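Childhood ear infections and hearing follow-up: where we're up to
Progress report to the Garov Fund, second period
12 October 2019

Hi everyone, and thanks for being patient while I chased the last of the clinic returns. I know the template asks for a one-page summary up front, but most of you told me last time you skipped it and went straight to the middle, so I've folded it in as I go.

The short version is that recruitment is going well, the hearing checks are running behind, and I'd like to move a bit of money between lines. Details on all of that further down.

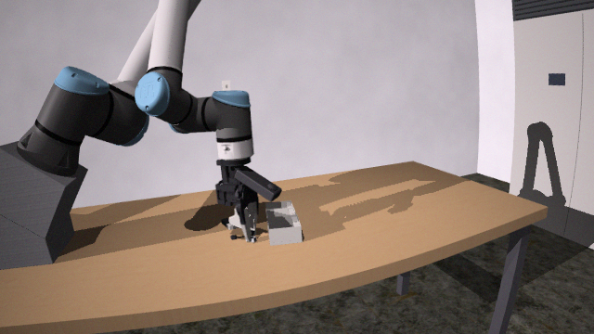
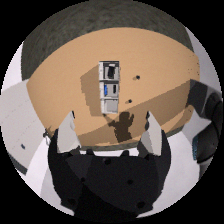 Two simulated views with a grey, box-shaped object on a tabletop.

Recruitment first, because it's the cheerful part. We now have 353 children enrolled, all under five, all with at least one episode of middle ear infection confirmed by a GP or nurse. We're recruiting through three clinics (Jelon, Rezaei Family Practice and the outreach service) and Jelon has been an absolute powerhouse. Their front desk hands the flyer over with the Medicare paperwork and parents fill it in while they wait. Rezaei started slowly, then picked up in August once the new nurse was trained on the tympanometer. She's terrific with wriggly two-year-olds!

The symptom diaries are coming back in better shape than I feared. Parents tick a box each day for fever, ear pulling, disturbed sleep and discharge, plus a line for anything they gave the child. We dropped the colour chart for discharge after the pilot (people found it revolting, and I can't say I blame them) and the form now fits on one side of a page. A fair few come back with vegemite on them. We can still read them.

Now the hearing checks. The protocol says every child gets a follow-up check three months after the first infection clears, and we're not managing that. Part of it is winter. A child turns up with another cold, there's fluid behind the drum again, and the audiologist quite rightly sends them home and rebooks. Part of it is plain distance for the outreach families, who don't want to drive in for a twenty-minute appointment, and I wouldn't either. We've started pairing the hearing check with routine immunisation visits where the dates are anywhere near each other. It's too early to tell you whether that helps, so please don't quote me on it yet.

Kobe Dewulf has taken over the data side and has already found a problem I'm embarrassed to have missed. When a child had a second infection soon after the first, some sites logged a new episode and others extended the old one. That matters a lot for a study about recurrence. Kobe has written a plain rule (fourteen symptom-free days makes a new episode) and is working back through the older records by hand. I'd hold off on using the recurrence table from my last report until that's finished.

A quick word on antibiotics, as a couple of you asked. We don't tell anyone how to prescribe and we won't be starting now. We record what was offered, what was filled and whether the family was asked to watch and wait. I've had some really thoughtful chats with GPs about how hard watching and waiting is when a parent has been up three nights running. None of that is in the numbers, but I'd love to squeeze in a small set of interviews next year if there's appetite.

Money! We're under on printing and over on travel. I'm asking to shift up to $3,000 from printing and postage into family travel, mostly fuel vouchers for the outreach group. The total doesn't change. The form is attached and just needs a signature from your end.

The Jisport community centre has also let us use its side room on Tuesdays for after-hours checks, at no charge. It's a bit echoey, so the audiologist is doing a background noise reading before every session and we'll cancel if it's over the limit.

Still to do before the next report: finish the episode recoding, clear the overdue hearing checks, get the ethics amendment in for the interviews (if you like the idea) and find someone to cover Rezaei while the nurse is on leave. Ring me if anything looks odd, I'm in the office most mornings.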